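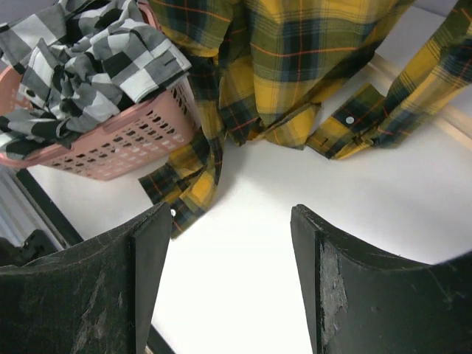
The Week After the Ship Comes In: Laundry and Other Small Jobs

By Eleni Tomić
Updated 28 May 2020

My husband served nine years on a supply ship, and our first three homecomings I did everything wrong. I washed all in one evening, I blocked the drain, and one good white uniform became gray. These tips are what we do now in our house. They were collected first for the families at Orero pier, and I have added to them when readers wrote to me.

Before you open the sea bag

Open it on the balcony or in the garage, not in the bedroom. The smell of fuel and old air goes into curtains and mattresses very fast. Turn every pocket inside out. I have found pens, earplugs, a padlock key and once half a cookie from another ocean.

Shake out the bag itself and leave it hanging upside down for two days. If it still smells, rub the inside with a cloth and white vinegar mixed with the same amount of water, then let it hang again.

Sorting

Make the piles by smell first and by color second. Anything with fuel or grease on it stays apart from the rest until it is clean. Civilian clothes which traveled in the bag the whole time should be washed too, even when they were never worn.

Working coveralls get their own load. Close the zippers and the hook tape, or they will eat the socks.

Fuel and grease

Do not put a fuel-wet garment in the machine, and never in the dryer. Hang it outdoors, far from any flame, until you can't smell the fuel when you hold it to your nose. This can take several days in December.

For grease spots, scrape first with an old plastic card. Work in plain dish soap with your fingers, wait half an hour, rinse with warm water, and repeat before you wash. If a shadow of the spot remains, dry the garment in the air and try again. Heat makes the spot permanent.

Radomir Kelmendi wrote to me that he uses chalk powder on fresh oil overnight and brushes it off in the morning. I tried it on cotton and it helped. On mixed fabric I saw no difference.

White uniforms

Cool or lukewarm water, and a second rinse. I stopped using chlorine bleach after I read the care label properly -- on many modern fabrics it makes yellow, the contrary of what you want. Oxygen bleach is slower, but I have had no accidents with it. Take off all the pins and ribbons before and make a photo of how they were placed. You will be thankful.

Iron from the inside, with a clean cotton cloth between. Check the iron's bottom on a rag first.

Boots

Take out the laces and insoles. Fill the boots with newspaper, change the paper after some hours, and keep them away from the radiator. Salt lines on leather go away with a damp cloth and a little vinegar. Let dry, then polish. Do two thin layers of polish and let the first one sit overnight.

Papers and small things

Put one shoebox by the door for everything that is not cloth: receipts, travel papers, chargers, foreign coins. Go through it together at the end of the week. Travel claims have a deadline, and the receipts printed on thermal paper fade, so copy them early.

The washing machine afterward

Clean the filter when the last load is finished. Put a low dish under it before you unscrew. Wipe the rubber ring at the door, also in the fold, and run one hot cycle empty. Leave the door open a little.

Kurniawati Hartono asked if the shared machines on base can be used for coveralls. Ask at your own building, the rules are different from one to another. In ours there was one machine only for work clothes, and a paper list where you wrote your name.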